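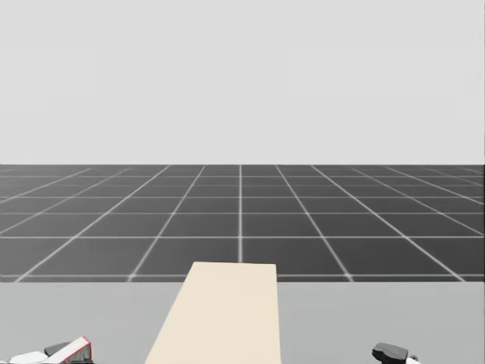 Glenys Holroyd wrote to us to ask why anyone would pay for a pretend robot. She had sat through the Bulto sales call, she said, and came away knowing the price of everything and the use of very little. Most of the questions below are hers or close to hers. The rest came in after our first look at the product in October.

Bulto: Frequently Asked Questions
Last updated December 10, 2024

What is Bulto?

A two-arm robot simulator sold by subscription by a company called Ornon. You get a virtual workbench, a pair of arms with grippers, a small library of objects and a set of practice tasks. You drive the arms from your own computer, record what you did, and use the recordings to train or test control software. There is no hardware in the box. There is no box.

What does it cost?

$138 a month per seat, with a minimum of 2 seats. The sales page shows the per-seat price in large type and puts the minimum further down, under "Team details." Budget for the pair.

Is there a free trial?

Sort of. You can run the demo bench without paying, but you can't save recordings or export anything, and saving and exporting are what you'd be paying for. Ask for a trial with export turned on. Jade Pickering asked twice and got one the second time.

How realistic does it look?

Plain. Gray sky, dark grid floor, gray tabletop, and the board task gives you one cream-colored board with no grain on it. If you plan to train anything that depends on camera images, think hard about how far that is from your shop. Ornon sells a visual pack with textures and lighting at extra cost. We haven't tested it and the sample clips on the site are too short to judge.

How realistic is the physics?

Mixed. Lifting a rigid object with both arms felt believable to us. Sliding one across the table felt like pushing it over ice until we changed the friction settings, and the defaults aren't explained anywhere we could find. Cloth and cable are listed as "supported." We would want to see that on our own task before signing.

The site says 1,000 tasks. Are there really that many?

We opened the task list and found 196 separate tasks. The larger number seems to include variations, such as the same board started at a different angle. Variations are useful for training, so we don't mind them being there. We do mind them being counted as tasks. We asked Ornon about this and were told the wording was under review. It hasn't changed.

Will what I train in Bulto work on my real arms?

Ornon says it will with "minimal adjustment." No definition of minimal is offered. Pádraig Noonan moved a board-lifting routine from Bulto onto a real two-arm bench at Gasgate and spent nine working days getting it to behave. He still thinks it saved him time. Chantelle Ntuli tried the same move with a smaller part and gave up. Two people is a thin sample, and we'd like to hear from more of you.

Which arms are supported?

The default pair, plus whatever you can import yourself. Importing means writing a description file by hand, and the guide for this stops halfway through the section on grippers. If your arms are unusual, get a written promise of help before you pay.

How does it compare with Kamath?

Kamath is slower, harder to install and better documented. It also lets you buy a single seat. If you have someone patient on staff, we'd start there. Bulto is quicker to get running, and Nusrat Rajput had both arms moving before lunch on her first day with it.

Can I cancel?

Monthly plans, yes, with 30 days' notice. Annual plans are not refunded. Export your recordings before you give notice, as the terms don't say how long they are kept.

Do you recommend it?

For a school or a small team that needs practice with two-arm control and can't buy the arms yet, maybe, on the monthly plan. For anyone counting on the results carrying straight over to a production line, no. Get the export trial and run your own task on it first.

Does Ornon pay you?

No. We paid for both seats.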